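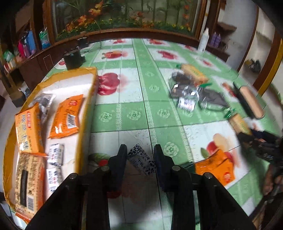 Cuaderno de laboratorio — mayo, 16:20
Ensayo de migración de humedad en té, lote Druteo. Balanza tarada con la pesa de 400 g; deriva de 2 mg tras el calentamiento. Cámara Nistholm a 36 °C. Cuatro réplicas; la tercera se repite por cierre defectuoso del pesafiltros.

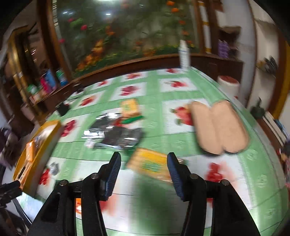

Sobre naranja y amarillo, mesa del mantel a cuadros.

Pendiente: O. Walczak revisa la curva de sorción — falta el punto de humedad alta. Cambiar el gel de sílice.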